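Home | Diary | Standards | Archive | Contact

Histley Handling Laboratory: Station Diary
22 September 2022

The revised working rules for cloth handling came into force at the Histley station this morning. They replace the draft issued in June and apply to every arm on the Modell line. Staff were asked to read all eight rules before starting work and to sign the sheet by the door.

Most of the discussion concerned Rule 5, on backdrops. Printed panels are permitted behind the work surface, and the pattern must be entered in the record before the first run. The lemon panel and the gray diamond panel were both entered under this rule. Rule 6 requires the fingers to be open whenever the arm is at rest over fabric.
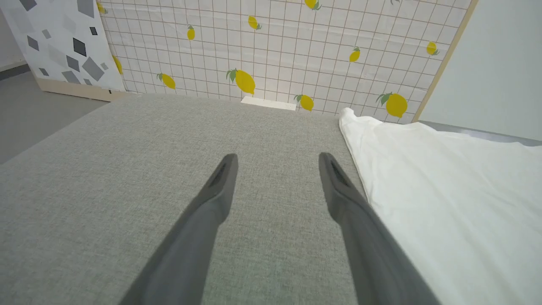 Vol. 5, p. 8

The white cloth lay to the right of the open fingers, folded and creased. The rules do not require a cloth to be flattened before a run, and the Sutanto office has confirmed this reading in writing. Its position is to be noted by side only.

The station record now holds 2,460 entries. Of these, 1,056 were made under the June draft and will keep their original wording. They may not be edited to match the new terms. A request to shorten the rest check was declined. The question of shared surfaces was passed to Plaltasine, and the station will follow the present text until a reply is received.

The signed sheet was filed at close of work.

Comments

millrow: Does Rule 5 cover plain panels as well?

Station desk: Yes. Enter "plain" in the pattern field.

tk_bench: We still use the June draft at our site. Please post the full text.

Last updated: 22 September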